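October, afternoon, workroom

Back on the Skellumham ledgers today, and I finally got through the second box! For anyone picking this up after me: these are the parish's wartime service records, the ones Dušan Jireš brought in with the covers half off. I'm matching the men in the ledgers to the cards in our index, and we're now up to 3,335 cards, which is more than I ever thought one small town could give us (it covers the outlying farms too, so maybe I shouldn't be surprised).

The trouble is the spelling. One clerk wrote surnames the way he heard them, and then another clerk "fixed" them in darker ink. I've got a gunner who is in there under 2 service numbers, one of them a digit short. Same birthplace, same mother, same street. I've left both cards in and clipped them together until Vendula Michalík has had a look, she's much better with that second clerk's sevens than I am.
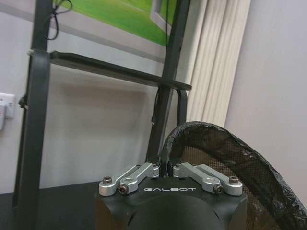 Also found a loose sheet tucked in at page 70, a list of men moved between camps in the last winter. No camp name on it, of course. The paper matches the Cerby transport lists we did in the spring, same ruled columns, same purple carbon, so I've penciled "Cerby?" on the folder and that's all I'm willing to say for now. Madalena, please don't ink it in!

Scanning notes, mostly for me: 110 pages done before lunch, all at the higher setting. The carbon sheets come out too pale on auto, so I pushed the contrast up by hand and that helped a lot. Pages with the pasted-in slips need two passes, slip down and slip lifted. I forgot the lifted pass on the first few and had to go back, grr.

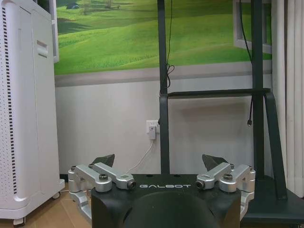 *Gripper, GALBOT lettering on the black part*

Letter from Remigiusz Wilczyńska came too. His great-uncle is our Private on card drawer four, the one marked "missing" and then nothing. The family has always said he died on the march east, but the ledger has him drawing pay three weeks after that. Could be a clerk catching up late, could be a different man with the same name. I wrote back and asked whether they have anything with his number on it, even an envelope.
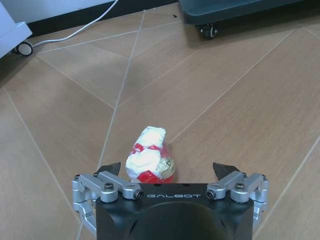 **STILL TO DO**

- Vendula: the double gunner, and the smudged entry right under him
- Teodor Krajewska has the burial register, ask for it back (nicely)
- redo the lifted-slip scans at the front of box two
- check the loose sheet against Cerby properly, column by column
- order more of the Plidon sleeves, the small size, we're down to the last packet

Box three is on the shelf by my desk and I haven't opened it. Dušan says it's mostly letters, so it'll be slow going, but I'm looking forward to it!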